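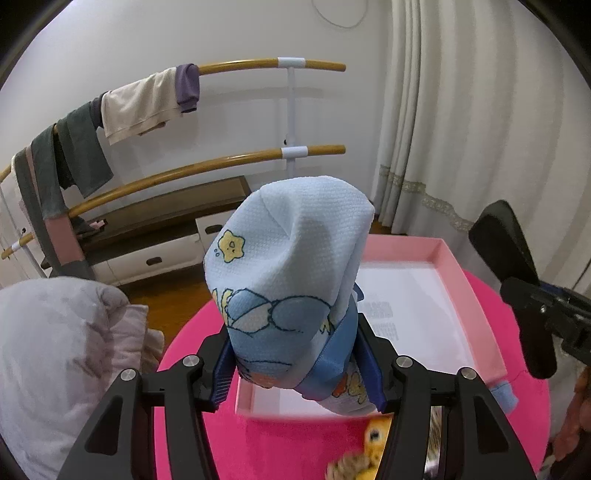
From: Ans Lambrechts
To: the hand-tools list
Date: 17 Mar 2026
Subject: Re: Finger pads for cloth, hard or soft?

Hello Marcelino, hello all,

Sorry for the slow answer. I wanted to give the pads a proper go before writing, and then of course the post took its time with the second set, and then I had a cold, so it has been a longer wait than you deserved.

Marcelino Pacheco wrote:
> We have the Pritska fingers with the hard pads and I am fairly happy
> with them for boxes and cups. Cloth is another matter. With a towel
> bunched up they hold at first, and then the top layer starts to creep.
> Has anybody put the softer Drivik pads on the same fingers? Do they
> need longer screws? And do you lose much opening? I would like to hear
> before I spend the money.

Yes, I have, and I am glad I did, though I have a few grumbles which I will come to. The blue pads in my picture are the Drivik ones, with a light-blue waffle towel pinched between them. I like that towel for testing because the weave gives the pads something to bite on, and I always start with the easy cloth and work my way up to the nasty ones (thin cotton, and that slippery lining material that I think we all dread).

To your questions, more or less in order. You don't need longer screws. The ones that came with the fingers went in just fine, but do put them all in loosely first and only then tighten, or the second pad sits a touch crooked and you will spend an evening wondering why everything you pick up leans to one side. I speak from experience! You do lose some opening, 3 mm on mine, and for cloth I have never missed it. For your cups you might.

As for holding, I did 30 lifts with each set of pads, same towel, bunched afresh every time, and carried it from one side of the table to the other. With the hard pads I had the creeping you describe in 20 of them. With the soft ones I had it so seldom that I stopped grumbling and began to enjoy myself. I wouldn't call it science, my bunching is not very even and I get lazier towards the end of an afternoon, but the difference was plain enough to feel in the hand.

Now the grumbles. The soft pads pick up fluff like nobody's business. After a session with anything fleecy they want a wipe with a damp cloth, and you have to let them dry properly or they are worse than the hard ones. They also don't let go as cleanly. If you are laying a towel down flat, open the fingers slowly and draw back a little before lifting away, otherwise a corner comes along with you and you have your fold to do again.

One more thing, about ribbons. If the cloth is tied or banded, try to have the band run between the fingers and close on it there. The bundle turns much less in the grip that way. I had been gripping above the band all through February and blaming the pads for the twisting, poor things.

I also tried the Declercq pads, the ribbed ones, on the second gripper. They are 134 on the price list with the fixing kit, and for cloth I can't say I would buy them again. On thin cotton they leave a row of little creases. Perhaps somebody who works with heavier stuff has had better luck? I would be pleased to be put right.

What I still haven't done is run any of this through the Skirnberg controller with the force limit turned down. Everything so far has been by hand, and I do squeeze rather hard. Marcelino, if you have your settings from the box work written down somewhere, would you post them? Even a rough starting point would save me a lot of fiddling.

My old hard pads are sitting in a drawer, by the way, and anyone who wants them for the price of a stamp is welcome.

Warm regards,
Ans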